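Avaliação do kit de manutenção Lemma, da Pirnance, comprado na loja Dustbridge
5 de março de 2026

Uso há vários meses um par de garras manuais, uma para cada mão, para gravar demonstrações de pegar e pousar objetos. O português não é a minha língua materna, por isso peço desculpa se algum termo técnico não é o mais usado.

## O que vem na caixa

O kit custou 155 euros, com portes. Traz dois jogos de almofadas para os dedos, 12 pinos de reserva, uma chave pequena, um calibre de plástico para a abertura e um frasco de óleo fino. O manual está só em inglês. Tem boas figuras, mas os valores de aperto estão numa tabela na última página e eu só a encontrei depois de montar a primeira garra.

## Montagem

Comecei pela garra da mão direita, que tinha mais folga. Os pinos antigos saíram com pouca força, menos um, que precisei de empurrar com um punção meu (o kit não traz nenhum). A ordem que recomendo é: primeiro os pinos de baixo, junto da base, depois os de cima e só no fim as almofadas. Fiz ao contrário na primeira vez e tive de desmontar tudo.

O calibre é a peça de que gostei mais. Encaixa entre as duas almofadas com a garra aberta e mostra logo se um braço está mais avançado do que o outro. No meu caso estava, por muito pouco.

Para a prova uso fruta em cima da cama. A colcha cede um pouco e obriga os dedos a entrar por baixo da peça, e a casca da laranja mostra depressa se uma almofada escorrega. Começo com os dedos bem abertos e fecho devagar, sempre a olhar para os dois lados.

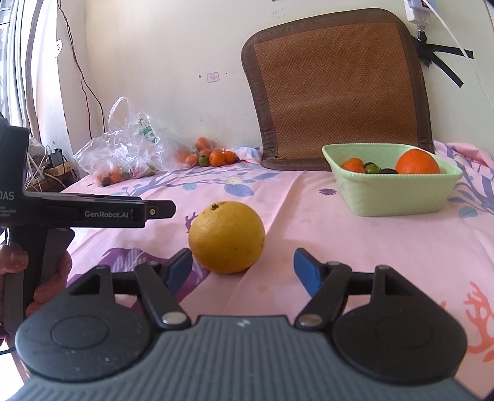

## Depois de 600 ciclos

A Pirnance aconselha rever os pinos a cada 600 ciclos. Eu parei nos 663, por distração, e não notei folga nova. As almofadas tinham a superfície um pouco mais lisa na ponta, mas ainda seguravam bem as tangerinas, que para mim são mais difíceis do que as laranjas.

O óleo é demasiado líquido. Uma gota chega para cada articulação e, se caem duas, escorre pelo braço até à almofada. Limpei com álcool e ficou bem. Para comparar, o óleo da Sisau que eu usava em dezembro era mais grosso e ficava no lugar.

## Vale a pena?

Para quem tem duas garras, sim. Para uma só, eu compraria as almofadas separadas – a Dustbridge vende-as assim – e faria o calibre em casa.

Dou quatro estrelas em cinco. Tirei uma por causa do óleo e do manual. A entrega foi rápida, mas a caixa chegou com um canto amassado e um dos saquinhos de pinos aberto; não faltava nenhum.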